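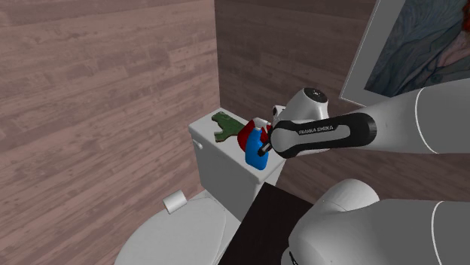 Collecting simulated demonstrations for a pick-and-place policy

A demonstration set is only useful if every episode starts from a state the policy could meet at run time. The steps below cover recording in the Norura simulator with a single arm, and assume that the scene files are loaded and the teleoperation device is paired. The bathroom task is a fair test of clutter handling: the blue spray bottle stands near the front corner of the tank lid with a red object partly hidden behind it, so the grasp has to be planned around a neighbour.

1. Set the episode limit
Open the task file and set max_episodes to 200. Expect to keep fewer. Our last run gave 184 usable episodes.

2. Randomise the start
Vary object position and yaw on the lid. Leave the fixed furniture alone. Check 3 resets by eye before recording -- objects that overlap at spawn will jump apart on the first physics step.

3. Record
Approach slowly, pause before closing the fingers, then lift. Do not correct a bad grasp by dragging the object. Stop and discard the episode.

4. Label
Mark each episode as success or failure in Dikon. Keep the failures in a separate folder; they are needed for the reward model but must not reach the cloning set.

5. Replay
Replay the set with the stored actions only. An episode that ends differently on replay usually points to a mismatch in control rate. Sverre Moen's replay script writes the affected episode numbers to a text file.

Training can start at about 80 clean episodes, though the results at that size are only good for checking the pipeline. Export settings are on the Marnach page.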